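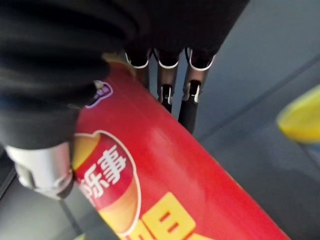

Publications > Junside Working Papers > Section 4

4.2 Shelf work at the Plutthorpe store

The robot took over part of the restocking of canned chips and bottled drinks. Staff kept ordering, pricing and the final check of each shelf. Over the study period, 2,955 items were logged.

Figure 2. Chip canisters on the lower shelf and at the side table. 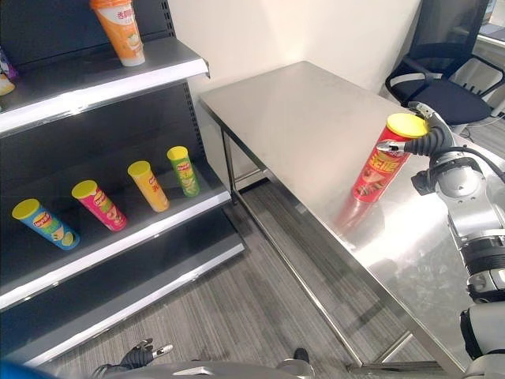 4.3 Changes reported by staff

The 24 employees interviewed described less bending and lifting – and more time spent correcting placement. Uneven spacing between cans was the most common complaint.

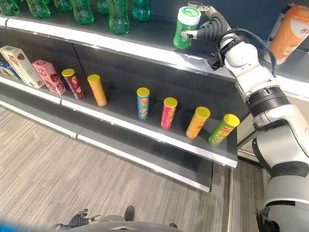 Okabe objected that correcting placement is still shelf work, and asked that it be counted in paid hours.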